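An afternoon with the grippers at Prasent

I'd been promising to get along to the Prasent open day for ages, and this December I finally managed it, with a flask of tea and a notebook I then forgot to write in for the first half hour. Prasent has the upstairs rooms in Clenport, past the bike racks, and you have to sign in and wear a sticker. Mine fell off on the stairs.

If you've only seen robots in car adverts, this lot will surprise you. The part I went for was the hand-held gripper: two chunky dark fingers on a body you carry about yourself, with a camera looking down between them. You pick things up with it, put them down again, and the recordings go towards teaching a robot arm to do the same. No arm in the room at my session, just people having a go at a table, one after another.

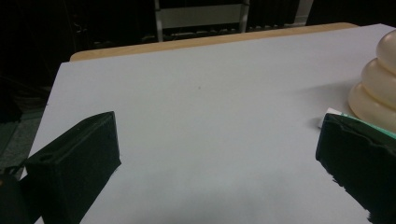
The gripper's own view of the table, fingers open, with the cream stacked rings over on the right.

Parvaneh Sharifi ran our session and she was brilliant at it. She'd clearly answered every one of our questions before and still sounded pleased to be asked. The first thing she told us was to slow down. Everybody goes at it like a claw machine at the seaside (guilty!), and a snatch is much harder to learn from than a steady reach. Her advice was to come in level, stop for a breath, then close.

I had assumed the awkward things would be the heavy ones. Wrong! Thin things are the real pests. Anything that lies flat and rolls will creep away from you as the fingers come down, and if you arrive at a slant you end up chasing it over the table while your neighbours offer suggestions.
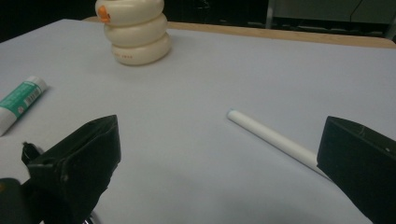
My own best go was on my third try, after Parvaneh suggested I stop watching my wrist and look at the gap instead. Such a small thing, but it helped no end. The man after me had been a signwriter and did it beautifully straight off, which was slightly annoying.

Between turns we had a wander round the shelves. The fingers get swapped when the pads are tired, and there's a tray of old ones you can pick up and squeeze. They call the whole set-up Plorkano, after somebody's boat I think, though I may have got that muddled with the story about the kettle. Each turn is saved as its own short recording. The tally on the whiteboard stood at 2,362 when I arrived, and our group put another 49 on it before the tea break, with a round of applause for the last one.

Then came hollow things, which I enjoyed most. There's a choice to make with anything that has a rim: do you squeeze it from the outside, or put one finger over the edge and pinch the wall? Parvaneh likes people to try both ways, so that the recordings aren't all the same. I dithered terribly.
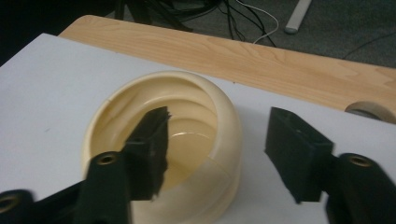 One finger reaching in over the rim, the other waiting out to the side.

The talk at the end was by the Arabzadeh workshop, who make small batches of parts for people like Prasent. A bit technical for me in the middle, I'll admit, but the bit on wear was good, and I liked hearing how much of the job is filing, fitting and trying again. There was cake too, a proper lemon one, and I had 2 slices. The organisers had room for 200 visitors over the whole day and the stairs felt like it by mid-afternoon, so go early if you want a decent turn at the table.
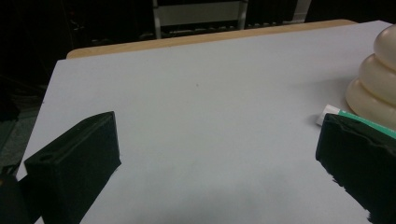

Do you need to know anything about robots to join in?

Nothing at all. Someone shows you how to hold the gripper and lets you practise before your turn is recorded, and children can take part with an adult beside them. Sign up at the front desk in Clenport when you arrive.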